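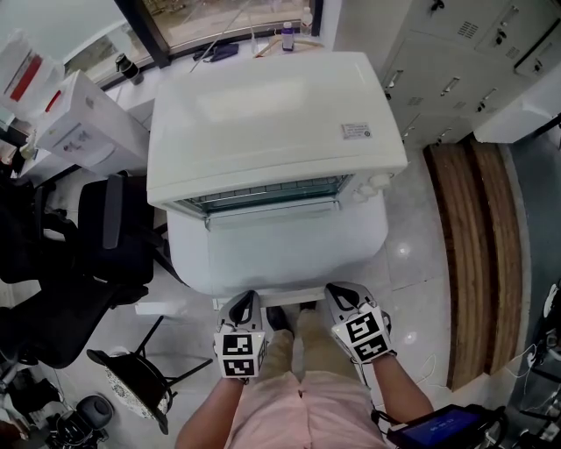
Motdale Robotics Club > Student Projects > Build Logs and Arguments

Glove demos for the Plattner entry - are we building a robot or a dataset?

Posted by Lorenz Strebel, April, 4:40 pm

I'm putting this on the board because I said it at the meeting and it got waved off. The plan for the Plattner round is that we record 400 demonstrations with the marker gloves, train on them, and then the Petar arms do the lid task and the knob task on their own. We have 14 members, two pairs of gloves that fit anybody, and six weeks.

My problem is simple. What we collect is a student's hands on the front edge of a white appliance with a marker cube strapped on each glove. What the judges score is a gripper doing it. A hand has a palm and five fingers and gives when it pushes on something. Petar has two stiff fingers and a wrist that complains past a certain angle. I don't see where in our pipeline that difference gets dealt with, and "the network handles it" isn't an answer I would accept from a first-year.

I'd like somebody to tell me what number would make us drop the plan. If there is no such number then it isn't a test.

---

tin_elbow wrote:

You get the wrist pose from the cubes. That's the whole point of the cubes. We aren't copying fingers, we're copying where the wrist goes and when it closes. For a lid that's most of the job.

Also we tried it your way last year with waypoints typed in by hand and came in next to last. I was there at midnight typing them.

---

quarterturn wrote:

"When it closes" comes from where exactly? The cube is on the back of the glove. It knows nothing about closing. Last time I looked we were labeling grasps by scrubbing the video by eye, and two people labeling the same clip didn't agree.

I'm with Lorenz on this one. I like the gloves fine, I just haven't seen a result.

---

maribeth_k wrote:

I've worn the rig more than anyone so let me add some boring facts.

1. The trackers lose a cube when you turn your wrist so that the faces go away from the camera. In a pose like the one at the top of the thread, with both hands on the edge, you get two faces on each cube and it's happy. Reach down to the knobs and roll your hand and it can drop to one face at a bad angle, and then the pose flips.

2. The floor in there is shiny tile and it throws the overhead lights back at you. I have no proof this hurts detection. I'd like someone to check before we blame the software again.

3. Your forearms get tired. My first clips of a session and my last clips don't look like the same person did them.

None of this means stop. It means 400 is a made-up number.

---

tin_elbow wrote:

It's not made up, it's what the Plondotier guide recommends for a task with one moving part.

---

Lorenz Strebel wrote:

The Plondotier guide was written by the people who sell the glove straps. I've read it. It says 400 and gives no curve, no error bars, not even a photo of the thing they opened. If I turned in a lab report like that I'd get it back.

maribeth_k, the pose flip is what I was afraid of. Do we filter those frames or do they go into training?

---

maribeth_k wrote:

We filter anything that jumps farther than a hand can move between frames. A slow flip gets through. I found one by accident where the left wrist gently rotates upside down while I'm standing still.

---

benchrest_sam wrote:

Mentor here, not a student, so take it or leave it. I've watched this club change approach three times in a season and the changing did more damage than any of the approaches. Pick one. If the gloves are it, write down the check first and then record.

And please clear the area before you put the gloves on. Stool on its side on the floor, equipment and cables heaped near where people stand. You're looking down through a camera with stuff attached to your arms. Somebody is going to go over backward.

---

quarterturn wrote:

Agree about the stool. Agree less about "pick one", because picking one and never testing it is how we got the waypoint year.

Proposal: record a small batch on the lid only. No knobs. Train on half, then on all of it. If the full batch doesn't beat the half batch on the real arm, more demos won't save us and we stop there.

---

noodle_torque wrote:

new member, maybe dumb question. why does everything have to be done on the same appliance in the same spot? the window is behind it, the lockers are on the right, the office chair is on the left. wont it just learn the room? the competition isnt going to be in our room

---

Lorenz Strebel wrote:

Not a dumb question. It's a better one than mine. The background is in every image we feed it, including the bottles on the window ledge. I would bet money that moving those bottles changes the output, and I'd like to lose that bet.

---

tin_elbow wrote:

We crop. The input to the policy is cropped around the wrists.

---

quarterturn wrote:

Cropped how tight? If the crop still has the edge of the window in it, noodle_torque's point stands.

---

tin_elbow wrote:

Pretty loose right now. Fine. I'll tighten it and post before and after numbers. I still think you're all going to be surprised by how well this works, and I'd like it noted that I'm the only one who has written any training code this semester.

---

maribeth_k wrote:

Noted. I'm also the only one whose hands are in it, so please don't throw out my clips without asking.

For the small batch, can we rotate who wears the gloves? I'm short and the appliance is low, so I lean a certain way. Someone taller would come at that edge from a different angle, and so would Petar, who is bolted to a cart.

---

Lorenz Strebel wrote:

OK, here is what I'd sign up for:

- lid only, three people in the gloves, same count each
- half batch versus full batch, run on the arm, every attempt filmed including the bad ones
- ledge cleared for some runs and left alone for others, so we find out about the bottles
- one person labels closing, a second person relabels a few clips without looking at the first set
- tin_elbow's tight crop from the start, so we aren't comparing two changes at once

I won't argue about the gloves again until those runs are done. I don't expect them to go well. My guess is the arm finds the edge and then can't get under it, because in our demos the hand does something with the fingertips that the cube never sees.

---

tin_elbow wrote:

Signed up. And for the record the gripper pads are thinner than your fingertips.

---

quarterturn wrote:

Thinner isn't the same as able to feel where the edge is. But yes, in. I can relabel.

---

noodle_torque wrote:

i'm tall, i can wear the gloves. who do i ask about the calibration thing

---

maribeth_k wrote:

Me. Come before 5 pm, it takes longer than the guide says. Shoes with toes that don't stick out much, you'll be standing right up against the base.

Thread last updated: April, 9:15 pm

Contact the moderators | Copyright Motdale Robotics Club | Back to top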